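Looking after a fabric sofa

Vacuum the sofa once a week with the upholstery nozzle. Lift the seat cushions if they come off and do the crevices first, then the arms and back, then the seats. Dark fabric shows lint and pet hair more than pale fabric does, so keep a rubber glove handy. Wipe it over the cloth in one direction and the hair gathers into a roll you can pick off.

Check the care label before you use anything wet. W means water-based cleaners are fine, S means solvent only, and X means vacuum and nothing else.

For a fresh spill, blot with a white cloth. Don't rub. Mix a teaspoon of washing-up liquid into 1,000 ml of lukewarm water, dab it on from the outside of the mark inwards, and blot again with plain water. Leave it to dry for 12 hours before anyone sits down. 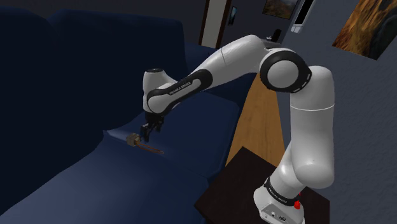

Turn loose cushions over every month, and swap left for right. If the seat has started to sag, look underneath for a slipped spring clip before buying new foam. Tighten the feet while you are down there.

Next page: Getting candle wax out of carpet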